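Ticket: analyser results not reaching the central server after middleware update
Product: Huvlow Connect (laboratory middleware)
Site: Jesamura district laboratory
Opened: 6/9/25
Priority: High
Status: Resolved, monitoring

Problem as reported
Results from the molecular analyser are complete on the instrument workstation but do not appear on the Pliselel server. The Huvlow client shows a green connection light. Last result received centrally was the final one before the client was updated. The chemistry and haematology analysers at the same site are not affected.

Initial checks
Client service running. Licence valid. Outbound port open, tested from the workstation and again from the lab switch. Disk space adequate. Instrument export folder contains files with current timestamps, so the analyser is exporting normally.

Client log, repeated every 30 seconds:

WARN queue: message held, reason=ACK_TIMEOUT
INFO queue: retry scheduled
INFO link: keepalive OK

The green light reflects the keepalive only. It does not confirm delivery. A request to change this behaviour has been raised separately.
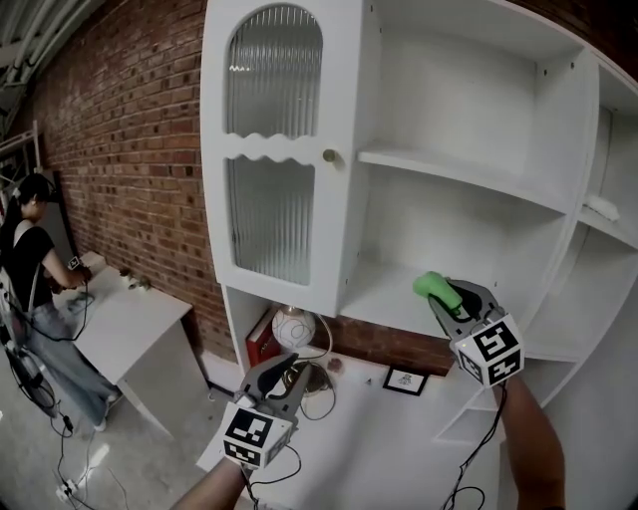

Queue depth at time of first remote session was 1240 messages. The local queue is configured for a warning at 1000, but the warning email was going to an address that no longer exists. Site has supplied a shared mailbox and the notification setting has been changed.

Step 1
Restarted the client service. Queue reloaded from disk with no loss. Same timeout on the first message. No change.

Step 2
Raised the acknowledgement timeout from 30 to 40 seconds. No change. Reverted.

Step 3
Moved the first held message to quarantine by hand. The second message failed in the same way, which rules out a single corrupt record at the head of the queue.

Step 4
Asked the Pliselel server team for the receiving log. Messages are arriving and being rejected at the parser, with no negative acknowledgement returned. Rejection reason on their side:

ERR parse: invalid byte sequence in facility name

Cause
The facility table at this site includes a referring clinic entered as Bošković. Before the update the client sent all messages as UTF-8. The update reset the character set field to the default, Latin-1, which has no code for š. The facility table is sent in the header of every batch from the molecular interface, so every batch was rejected whether or not the patient came from that clinic. The other two analysers use an older interface that sends a numeric facility code only.

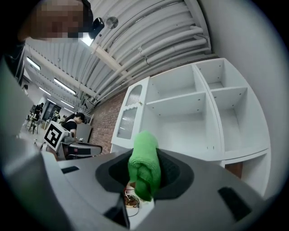 Fix applied
1. Stopped the client service.
2. Copied the queue folder to the backup drive.
3. Set the character set to UTF-8 in the interface profile and in the message header template. Both are required – changing the profile alone leaves the header declaring the wrong set.
4. Rebuilt the held messages using the requeue utility.
5. Started the service and watched the queue drain to zero.

Verification
Central count matches the local export count for the affected period. Spot checks on specimen number, assay, result and collection time all agree. The message quarantined in step 3 was released last and accepted. No duplicates found.

Outstanding
– Client installer to preserve the character set field on upgrade.
– Server to return a negative acknowledgement on parse failure.
– Other sites on the same client version to be checked before they are updated.

Ticket to stay open in monitoring until the site confirms its next monthly return balances.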